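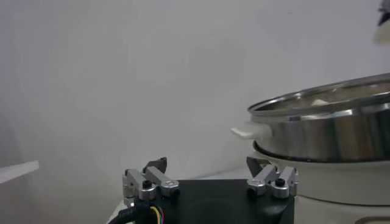 Stop telling beginners to swatch

OK, I'm writing this fast, the dye pot thing is at noon and I still have yarn to wind. But it's been bugging me since December and I want it out of my head.

I teach a beginner knitting class. Eight people, a back table, two hours. And every single pattern I hand them starts with the same sermon. TAKE TIME TO SAVE TIME, CHECK YOUR GAUGE. Knit a six inch square. Wash it. Block it. Let it dry. Measure it. Now knit another one because the first was wrong.

For a scarf. For a SCARF.

My opinion, and I know some of you will write in: the swatch should not be the first thing a new knitter makes. It should be maybe the fourth. Let them make something wrong first.

Last session Skye Nisbet came in having never held a needle. She'd bought the Brondorwood shawl pattern because she liked the color in the photo, fair enough, so did I. Page one, swatch. She swatched. Came out at five stitches to the inch, pattern wanted four and a half. Went up a needle size. Swatched again. Now her tension had changed because she was, you know, learning to knit, and she got five again. By the third square she was ready to quit and take up jogging. Three squares! She couldn't purl yet!

I took the pattern away and gave her a ball of Kiss, the chunky one, and said cast on thirty and go till it's a hat. It was a terrible hat. She wore it to every class after that.

A beginner's gauge isn't real. That's my whole argument, pretty much. You're measuring something that's going to move under you. The first inch is tight as a drum because you're scared, then you relax and it opens up, then you drop a stitch and tighten up again for a week. A four inch square from day one tells you what your hands did on day one. Then you go and base 259 stitches of shawl border on it.

Gillespie Mowat disagrees with me, and he has designed more sweaters than I've finished, so I'll give his side. He says if you don't teach it early they never pick it up. Bad habits. He says he's unpicked enough size 44 cardigans knit by people who learned "relaxed" to last him. And yes. For a cardigan, yes. I swatch for a cardigan. I swatch twice and I wash the thing the way I'll wash the cardigan, and I hang it with clothespins on the hem if it's a heavy yarn. I'm not a monster.

But Gillespie learned from his aunt, at her elbow, over years. He'd made I don't know how many dishcloths before anybody said the word gauge to him. He had his bad hats already. He just doesn't count them.

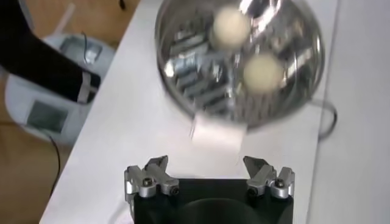
Stainless steel bowl, Thursday lunchtime.

Which brings me to patterns. Designers, I'm begging. Write a line in there that says when gauge matters and when it doesn't. You know. I know you know. The Drarero cowl says "gauge is not critical" in tiny italics on page four, after the chart, after the abbreviations, after the paragraph about copyright. Put it on top! Put it in the shop listing! That one sentence would of saved Skye three weeks.

And give yardage with some slack in it. Half the reason people are scared to skip the swatch is running out. The Grakalitz blanket calls for 1295 yards and I swear to you it takes every one of them, I finished with a tail too short to weave in. If your gauge is off even a little you're hunting for one more skein in a dye lot that's gone. Say 1400 and let people have leftovers. Nobody was ever mad about leftovers.

Anjana Majumder runs the shop end of things and she hates this opinion too, for different reasons. She's the one who gets the phone call. "It doesn't fit, the pattern is wrong." I do see that. She had a man in with a vest that would fit a cello. But ask those people and most of them did swatch! They swatched flat and knit in the round. Or didn't wash it. Or they measured it and it was half a stitch off and they thought, close enough. Half a stitch on an inch, on a vest, that's a different person's vest.

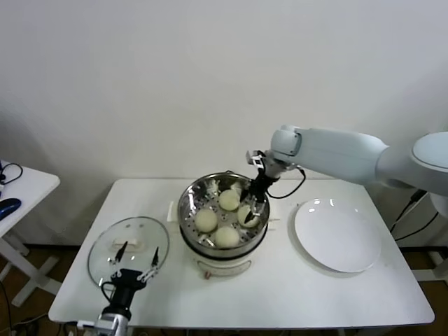
So the rule got followed and it didn't help, becuase the rule came with no explanation attached. They'd been told to make the square. They hadn't been told what the square was asking.

Here's what I do now. First project, hat or cowl, fat yarn, no pattern to speak of. Second, something with a purl in it. Third, whatever they want as long as it doesn't need to fit. Then I sit them down with all three and a ruler and we measure the actual things they made. The early end and the late end of each. They can see it. The hat is all over the place and the cowl settles down halfway up. Rory Gillies got from six stitches an inch down to under five in one cowl, it's shaped like a lampshade, and he understood gauge better in that ten minutes than from anything I could of said.

After that they swatch. Happily, even. Rory's on his first sweater and he made a swatch the size of a placemat.

Dougal Skinner told me I'm wasting people's yarn. Maybe. A ball of chunky costs less than a person giving up. And 300 yards of cheap acrylic out of the donation bin costs nothing at all, if you're that worried.

Letters to the usual place. Be nice about the hats.

2022-05-05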